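Chapter 7

Hearing Aids in Everyday Life

What you will learn in this chapter
Why many people wait before they try a hearing aid
How the fitting is done, and what happens after it
Which problems are common in the first weeks

Most adults who lose their hearing lose it slowly. First the high sounds become weak, and the person still hears that somebody is speaking but cannot follow the words. The family often notices it earlier than the person does. The television is louder, the telephone is left to ring, and dinners with many guests become tiring.

In the town of Flendell, a hearing clinic kept notes on all new patients over the age of 40. Many of them had known of their difficulty for several years before they asked for a test. When they were asked why, they spoke of the price, of the look of the device, and of a neighbour who kept his own hearing aid in a drawer. We will come back to the Flendell notes in section 7.3, where the full table is given.
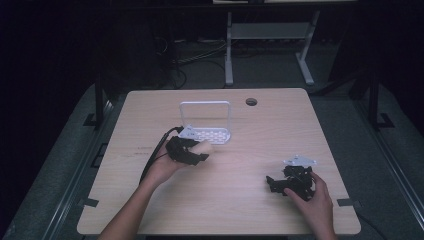
A hearing aid does not give back normal hearing. It makes chosen sounds louder, and the choice depends on the hearing test. Two people with the same test result may still want different settings – one works in a noisy kitchen, the other lives alone and wishes mainly to hear the radio. For this reason the first fitting should always be followed by a second visit, and in many cases by a third.

In the first weeks the wearer's own voice may sound hollow, and paper, cutlery and running water may seem too sharp. These complaints are usual. They should be written down, with the place and the time of day, and brought to the next visit. Pain, however, is not usual, and a wearer who feels pain in the ear must take the device out and call the clinic.

Before you read further, look again at the hearing chart in Chapter 6. You will need it for the exercises on Ragab and Motow, the two villages whose screening results are compared in section 7.1.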